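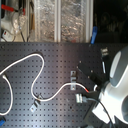 About Prenow

Search this site Enter keyword Go

Print this page | E-mail this page

Prenow repairs and rewires lamps, ceiling lights and small table fans. The shop was opened by Berwyn Pumphrey in a former shoe store and moved to its present building when the basement there flooded for the second time. We have 12 people on staff, most of them at the benches.

What we work on

Most of what comes in is household lighting: floor lamps, desk lamps, chandeliers, porch lights. We also look after the fixtures in 38 churches and meeting halls under yearly service plans. We do not repair televisions, microwaves or anything that runs on gas.

The parts room holds 4000 sockets, switches, plugs and shade fittings. Many came to us when the Greker lighting store closed and sold off its stock, so we can often match an older fitting. If we can't, Valentin Radu will try to make one. He runs the metal shop and trained with Stöcker before moving here.

How a repair goes

Bring the lamp in with its shade, if it has one. We write up a ticket at the counter and call you with a price, usually within three working days. Work does not start until you say yes. Chandeliers take longer - please call first so we can clear a hook for yours.

Rewired pieces are tested before they leave the bench and carry a one-year guarantee on our work. It does not cover bulbs.

Classes

The evening class in lamp wiring meets on Thursday at 6:30 and runs for five weeks. The fee is $129, parts included. There is no class in December.

Prerketti

Our sister shop, Prerketti, is two doors down and sells restored lamps and new shades. The two shops share a phone line and a parking lot.

Related pages
Service plans for halls and churches
Class sign-up
Shade sizes and how to measure
Hours and parking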